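Ballumcombe > Site documents > Packing hall > Meeting minutes

Search minutes and notices Go

DRIRKHOLM TABLEWARE, BALLUMCOMBE SITE
Minutes of the packing hall working group, July
Meeting opened 2:00 p.m., Friday, training room

1. Previous minutes
Accepted with one correction. Under item 5, "shift lead" should read "line lead."

2. Status of the bowl sorting cell
The two-arm cell remains on trial with mixed bowls. Sorting by size comes first, stacking second. The Hidonix control software was updated before the early shift.
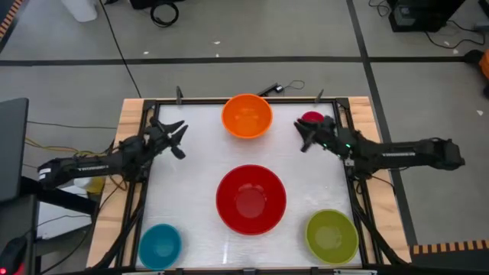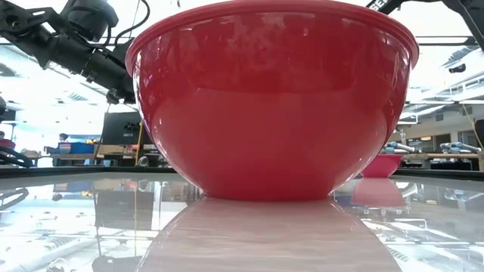
One packer asked what becomes of the hand sorting bench once the trial ends, and whether the people on it would be told before the rota is printed. The packer added that the bench is the only seated job in the hall, and that two people with back trouble depend on it.

The site manager replied that the bench stays open through the trial. No post will be removed during that period. What follows has not been decided. The packer asked for the reply to be minuted in full, and it was agreed that the wording above is sufficient.

3. Output
Target for the cell is 3,000 bowls per week. Last week it reached 82 percent of target. The shortfall was made up by hand on the late shift. The late shift asked that these bowls be logged under their own line and not under the cell. Agreed.

4. Changes to duties
4.1 Line leads will clear stops themselves after training. Training is 4 hours per person, on paid time.
4.2 Visual checks for chips and glaze faults stay with packers. The cell does not check for faults.
4.3 Packers reported that the work now comes in bursts. There is a wait, then several full trays together. Engineering will look at a slower, even feed.
4.4 Job grades: packers who take on restarts want this reflected in the grade. Referred to the pay review. No date given.

5. Safety
Nobody is to reach over the rails while the arms have power. Stop button test moves to the start of each shift. Cable routing on the floor to be reviewed before the second cell is ordered.

6. Ninh line
Engineering asked to copy the setup to the Ninh line. Held over. The group wants 40 full shifts of stop records from the present cell first.

7. Actions
Engineering: feed rate proposal, cable review.
Site manager: written note on the hand bench, to be posted by the time clock.
Line leads: names for training.

8. Any other business
The fan over the packing bench is still out of order. Third time raised.

Meeting closed 3:10 p.m.

4 comments | 0 shares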